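Gendstead group clocks a spin wave, eventually

Anyone who walked past the basement cleanroom corridor in April will have seen the sign reading DO NOT CLOSE DOOR FIRMLY, with "firmly" underlined by at least two different pens. The door can now be closed as people see fit. Mayu Nomura's group has its data.

The question was simple enough to fit on a grant form. If you send a ripple of magnetism down a thin strip of garnet instead of pushing electrons through a copper wire, how far does it get before it fades into noise? These ripples, called spin waves, are attractive to people who design chips, as they can carry a signal with very little current and so very little waste heat. They are also delicate, sulky and fond of disappearing at corners.

The Gendstead strip has 4 corners. The wave made it around all of them and arrived at the far antenna after nearly 113 nanoseconds, weaker than it set out but still recognizable. The previous strip, which had the same corners cut a little more sharply, delivered nothing that anybody was willing to put on a slide.

Most of the credit goes to Songül Öztürkmen, who rewrote the etching recipe so the bends come out smooth, and then rewrote it again after the etcher was serviced and developed opinions of its own. It took 21 strips. She has kept the failed ones in a drawer, labeled by type of disappointment.

Riku Kobori built the readout software, known as Orby for reasons that go back to a typo. Orby averages thousands of pulses overnight and throws out any that coincide with the elevator. Before Orby, the group did this by hand, on Thursday evenings, with pizza. The pizza has been discontinued and there has been some grumbling.

What does it mean for computing? Not much by next year. A strip that passes a signal along is a wire, and the world has wires. The next step is a junction where two waves meet and either add up or cancel, so that the thing does a bit of logic for its keep. Shigeru Katayama is drawing one now – the fifth version, if you count the napkin – and the Purnstead lab has agreed to lend its better microwave source for the summer, provided it comes back with all its knobs.

The paper is with the referees. The group will talk about the work at the next lunch seminar, in the small room, so come early or stand.

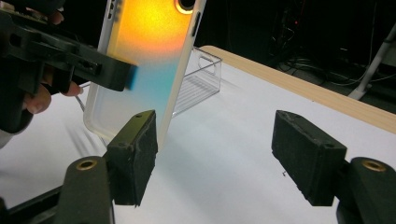
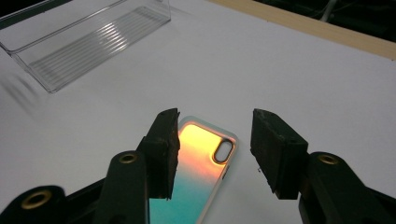 Reiko Kaneko wrote in after reading a draft of this item to ask whether the strip was measured at room temperature, and if so, whose room. It was, and the basement's, which she says explains a lot. She would also like to see the same run repeated with the bends and without them, on strips from a single wafer, before anyone gets attached to that delay figure.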